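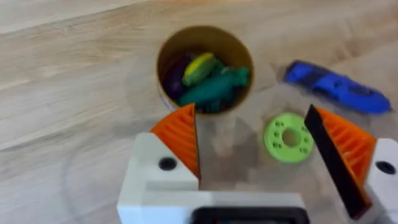
A coat that should be seen from the back

Setareh Esfahani was still pinning a hem when I came to her studio in Jendthorpe, and she asked me to wait until the corner was done. I was glad to wait. The coat on the stand was dark plum wool, very plain in front, and from the collar to the hem the back was covered with small pleats which opened when she turned it.

"People look at you when you arrive," she said. "But they look longer when you leave. I wanted to make something for that moment."

The coat belongs to Zekham, her label, and to a winter collection of 18 pieces. She showed it first in November, in a former shoe shop, with friends as the models. There was no music, because the loudspeaker had not been delivered in time. She told me she was ashamed of it during the first minutes, and then she noticed that the guests could hear the cloth moving.

She learned to sew from an aunt who altered wedding dresses, and afterwards she worked for Plistis, where she cut linings and nothing else. I asked if this was boring. "Very boring, yes," she said, and laughed. "But I cannot look at a coat now without wanting to see the inside. If the lining pulls at the armhole, you will never love this coat. You will say it is the colour, or that you got fatter, and it is only the lining."

The pleats are made by Rogelio Cabrera, whose workshop, called simply Cabrera, is in the next street. One back has 81 of them, and each is pressed by hand between two sheets of card. He refused the work at first. Wool this thick, he told her, would open again in the rain. They tried a thinner cloth from the same mill, steamed it twice, and left a sample hanging outside his window during a wet week.

"It came back a little tired, but the folds were there," Setareh said.
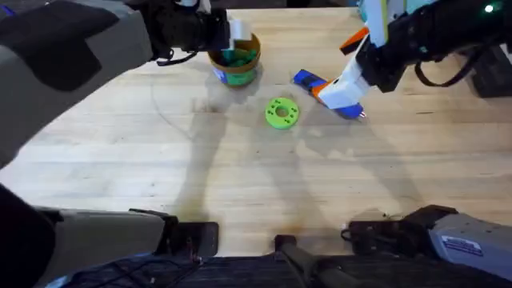

Anel Molefe thinks the coat is too serious for people under thirty, and would have cut it at the knee. Setareh has heard this opinion many times. She answers that a short version exists on paper, and that it looks like a school uniform.

I asked about the price, which is 300 pounds for the jacket and 1,000 for the long coat. She did not try to make it sound small. She said she would not have been able to buy it herself in her Plistis years, and for this reason she also sells the paper pattern, without the pleats, to anyone who has a machine and some patience.

For the spring she is working with cotton, in yellow and a grey which she calls "wet pavement". There will be trousers for the first time. She finds them difficult, and the pair I saw on the table had been taken apart at the waist again that morning.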